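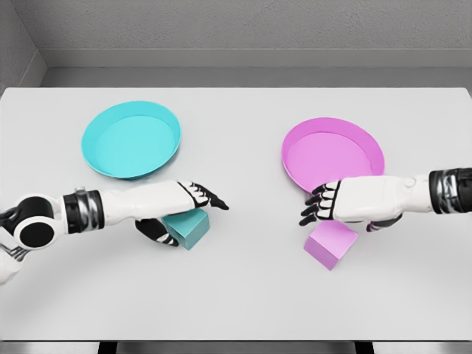
Informe de nivel

La estación de aforo de Usska registra la altura del río cada hora desde que se instaló la escala. El procedimiento es simple: se lee la regla, se anota el valor en centímetros y se firma. El operador de turno llevaba cuatro años haciéndolo y no había dejado una casilla en blanco.

En septiembre el nivel se mantuvo en 147. No es un valor anómalo para el final del estiaje. Lo anómalo fue la ausencia de oscilación: 147 a las seis, 147 a mediodía, 147 después de una noche de lluvia continua. El operador limpió la regla, comprobó los anclajes y repitió la lectura con una plomada. Obtuvo 147.

Consultó a la estación de Devel, aguas arriba. Allí el caudal había subido conforme a lo previsto. La estación de Yilma, aguas abajo, comunicó la misma crecida con el retardo habitual. El agua pasaba, por tanto, por Usska. La escala no lo reflejaba.

El manual contempla tres causas para una lectura constante: obstrucción, desplazamiento del cero y error del observador. Descartó las dos primeras por escrito. Para la tercera, el manual exige un segundo observador, y la estación tenía asignado uno solo. Solicitó el envío de otro. La oficina de Elero respondió que la plaza figuraba como cubierta y adjuntó copia de las hojas de lectura firmadas por el segundo operador. Eran cuatro años de hojas. La letra era inclinada, más pequeña que la suya, y los valores diferían de los propios en uno o dos centímetros, dentro de la tolerancia.

Revisó la caseta. Encontró una sola silla, una taza y, en el cajón inferior, un lápiz de dureza distinta a la que él usaba.

Aquella noche bajó a la escala a las tres, hora que no le correspondía. El agua estaba en 470 y cubría los dos primeros peldaños. Anotó el valor y volvió a la caseta para pasarlo al registro. La casilla de las tres ya estaba rellenada, a lápiz, con letra inclinada: 470. En la columna de observaciones se leía: «El compañero sigue anotando 147. Solicito relevo».

Firmó debajo, en el espacio reservado al segundo operador.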